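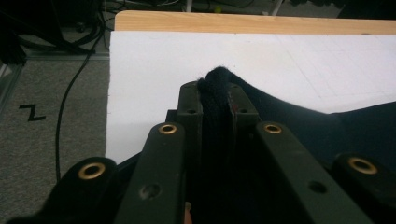 Kiteo Cafe – kitchen and play area check, June
Checked by: Intan Sopacua
Present: Yoga Pillai

1. Fridge temperature log filled in – PASS. One afternoon reading missing.
2. Milk and cream dated on opening – FAIL. Two jugs undated. Discarded.
3. Allergen sheet at counter – PASS. Gluten-free section matches the current menu.
4. Coffee machine steam wand purged and wiped – PASS.
5. Extinguisher tag 1395 in date – PASS.
6. High chairs, straps and buckles – FAIL. One buckle cracked, chair withdrawn. Replacement on order from Sorkorard.
7. Lost property kept off food surfaces – PASS.
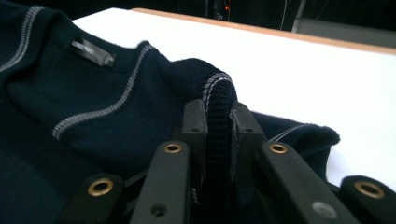 Navy knit sweater, light grey stitching.

8. Outdoor play area, ground cover – PASS. Rake again before 12 noon.
9. Slide fixings tight – not checked. Tool missing – Adi Majimbun to follow up.

Items 2 and 6 to be rechecked by Dalia Lill.

Kiteo Cafe | Contact | Back to top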